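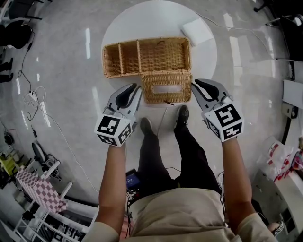

February 11, 2019, bench notes, hand-held gripper pair

Changed the finger pads on both grippers this morning. The old ones came from the July batch and the left one had started to peel at the tip. Pair had 1,506 closings on the counter when I took it down. Bataineh writes 2,000 as the limit for this pad, so we are under it, but with woven things the wear is faster. The rattan edge works like a small file.

Steps, so that Dénes can repeat it:

Heat gun on low, pull the pad from the base side. Clean the jaw with alcohol until the cloth stays white. New pad goes on with the curve to the inside, clamp it, leave it until after lunch. I did not wait long enough on the right one the first time and it moved when I squeezed, so I had to glue it again.

Marker cubes: both were taken off for the pad work and put back on the same gripper. Please do not swap them. The codes are assigned left and right in the Fliltum config, and if they are exchanged the software does not complain, it only gives wrong hands. Mireille lost one afternoon to this. The screws on the cube plate want to be finger tight plus a quarter turn. More than this and the plate bends, and then the offset is wrong.

Opening width after the change: 82 mm on the left, same on the right. I needed 2 tries on the right to reach it, the stop screw was loose. Put a drop of thread lock.

Check task is the wicker one again, tissue box and the long basket with three compartments on the round table. I keep these objects because they slip easily and a bad pad shows quickly. Approach with both grippers open, one on each side of the box, close slowly, hold, open.

Still to do: tie the cables on the floor, I do not like them so near to the feet. Ask Sawsan for the spare pads, there is one set left in the drawer. Calibration file from today is saved as the new default, the old one is kept next to it with "prev" in the name.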